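Grey socks, navy socks and a clothes peg — how do you lot keep pairs together?
Household chat > Laundry and ironing

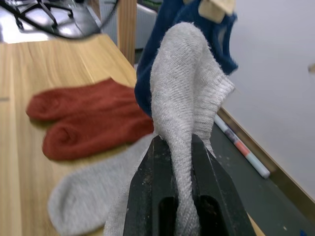 Original post
stusstead_mum
Saturday morning sock pile again. The rust-red ones are fine, you can spot those from across the room, but the greys and navies do my head in. I've been clipping wooden pegs on as I go, so each pair has one till it gets to a drawer. Does anyone do this properly? There must be up to 40 socks a week in this house and I always end up with odd ones.

Reply 1
pegbag
I peg mine before they go on the airer, both cuffs together, and they stay pegged till they're put away. Wooden pegs are kinder than plastic on a fine knit. I bought a bag of 200 from the market in Asturlow and I'm still going.

Reply 2
tumble_on
Don't peg the cuffs!! It leaves a dent in the ribbing and they go baggy. Peg the toes. Or just roll them into a ball like normal people :)

Reply 3
pegbag
Rolling is far worse for the ribbing, you're stretching one cuff over the whole lot. Mine have never gone baggy from a peg.

Reply 4
greyarea
Buy all the same sock. I chucked the lot in December and got 10 pairs of plain grey from Stevens. No pairing, they just go in the drawer loose.

Reply 5
stusstead_mum
Tempting, but my eldest won't wear grey and I like the red ones! Might try toes this week and cuffs next and see which look worse.

Reply 6
tumble_on
Toes. You'll see. And fold them flat one on top of the other, takes no time and they don't go fuzzy as fast.

Reply 7
zernuvitz_fan
The Zernuvitz sock clips are good if you can find them, though I've got 39 left out of a pack of 40 and I'm fairly sure the other one is in the washing machine filter.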